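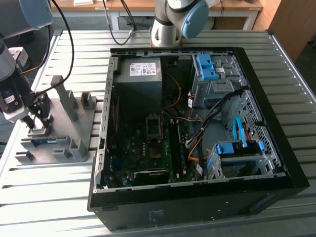 Keep the Old Tower

By Abbas Mahmoudi
5 Aug 2019

I think an old office desktop is worth opening up before it is worth throwing out. Most people I know do the opposite. The computer gets slow, it goes to the curb or the closet, and a new one comes in a box the next day.

I live in Nendstead, and in March the Kiani offices on Pevdale Road put 24 black towers out for pickup. I took two. One needed memory and the other needed a good cleaning. Both run today, and my sister does her bookkeeping on one of them.

The tower is a good design for this kind of work. Lay it on its side, take off the side panel, and the parts are all facing you. The power supply is in one corner and the drives have their own bays. On this type the drive caddies are blue plastic, and blue means you can pull it. I wish more companies marked things that plainly.

Memory is the first thing I change. It costs little and it takes longer to find a place to set the old module down than it does to swap it.

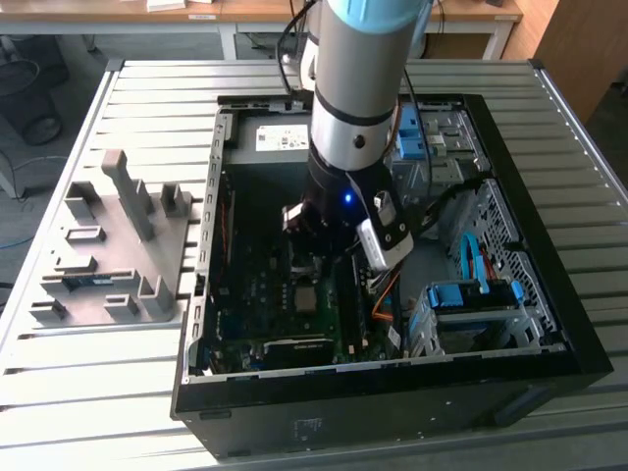

Is it worth adding memory to a computer that old?
If the machine is used for email, bills and schoolwork, more memory usually helps, as long as the board supports it. Look up the type the board takes before buying, and unplug the power cord before you reach inside.

The processor is where people get nervous, and I understand that. The socket has a lever and a metal plate, and the chip only goes in one way. You lift the lever, raise the plate, and hold the chip by its edges.
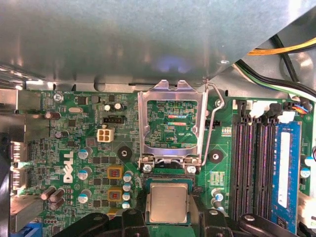
You don't press it down. If it doesn't sit flat under its own weight, something is turned wrong, so take it out and look at the corner marks again. Then the plate comes down and the lever goes back. Put fresh paste on before the cooler goes back on top.

I am not against new computers. Some jobs need one. But the repair shop I use, Bemenon, told me they turned away 18 towers last year that needed one part each, and the owners didn't want to wait for it. I think that is a waste of metal and a waste of money. 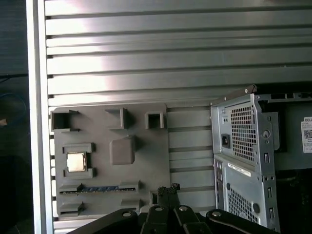

What I Would Like to See

Schools should teach this. One afternoon with a screwdriver and a dead computer would do it. Let the kids take out the chip and put it back until their hands know how it goes.

Towns could help too. Our recycling center takes electronics but won't let anyone carry them out again. A shelf by the door for machines with only one thing wrong would be enough to start with.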